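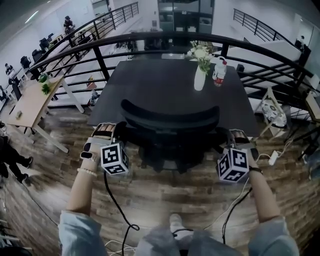 *Page last changed: July*

## Floka 27 chair mat

The Floka 27 is a clear mat for desk chairs on hard floors: wood plank, laminate, tile and sealed concrete. It protects the surface finish from caster wear and keeps grit from being ground into the joints between boards.

Do not use it on carpet. The carpet version is the Cekska 29, which has a studded underside and is sold separately.

### Specifications

| Item | Value |
|---|---|
| Material | Polycarbonate, clear |
| Top surface | Fine texture |
| Underside | Smooth, no adhesive |
| Edge | Beveled on all sides |
| Corners | Rounded |
| Caster type | Soft tread (type W) |
| Wear test | 4,000 caster cycles |
| Underfloor heating | Permitted |
| Shipped from | Dresden |

Hard casters (type H) leave fine scratches in the top surface. The scratches do not affect the strength of the mat but are not covered by the warranty. Soft-tread casters are listed under Su spare parts and fit most standard stems. Measure the stem before ordering.

### Placement

1. Sweep and damp-mop the floor. Let it dry fully.
2. Unroll the mat and lay it flat, textured side up.
3. Leave it at a room temperature of at least 20 °C until the corners lie down. This normally takes one night.
4. Slide the front edge under the desk so the chair stays on the mat when pushed in.

On oiled floors, wait until the oil has cured. Trapped solvent clouds the underside and cannot be removed.

Floors exposed to direct sun change color over time. The covered area will change at a different rate, so move the mat occasionally if this matters.

### Cleaning

Use warm water and a mild dish soap. No acetone, alcohol or abrasive pads. Lift the mat and sweep under it whenever the floor is cleaned.

### Returns

Mats can be returned unused in the original tube. Mats cut to size cannot be returned.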